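Gorndale Repair Notes
Home Guides Opinion Parts Exchange Contact

Workshop > Opinion > Desktops

Filed under: Keeping old computers going

Buy the computer you can open

I have used the same make of office desktop for 13 years, and I have only ever owned two of them. Neither was fast when I got it. Both could be opened up on a table in a couple of minutes, and I have come to think that matters more than anything printed on the box.

Most people buying a computer compare the processor, the memory and the price. They should also ask how the side comes off. If it needs a special tool, or if there is glue involved, the price is not the real price. You will pay again when the hard drive starts to fail or the memory turns out to be too small.

The big plain office towers are good at this. The makers knew that one technician might have to look after 85 of them on three floors, so they coloured the parts you are meant to touch. On many of them it is blue. Pull the blue handle, press the blue tab, leave the rest alone. A person who has never seen the inside of a computer can follow that.
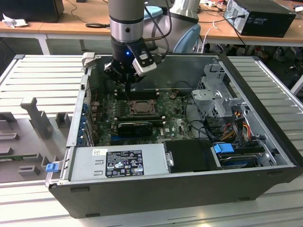 Laine Ķēniņš wrote to me after an earlier piece to say that I was being sentimental, and that most households would be better off with a small sealed machine that uses less electricity and fits behind the screen. She replaced a tower with one in March and does not miss it.

I accept the point about electricity. A small machine sips power and a tower does not. But hers is new, and sealed machines are always fine when they are new. I would like to hear again when the storage is full.

Last year I put a second-hand drive in my own tower. It cost 39 pounds from Villell and took less than half an hour, most of it spent looking for the right cable. The old drive went in a drawer as a spare copy of the family photographs.

Shops could help. A card next to each machine saying which parts can be changed by the owner would do – memory, storage, power supply, yes or no. Bosel does something like it for vacuum cleaners, and people do read it.

Until then, take the side off before you pay, or ask someone in the shop to do it for you. If they refuse, try another shop.

Amos Gallagher, 12th April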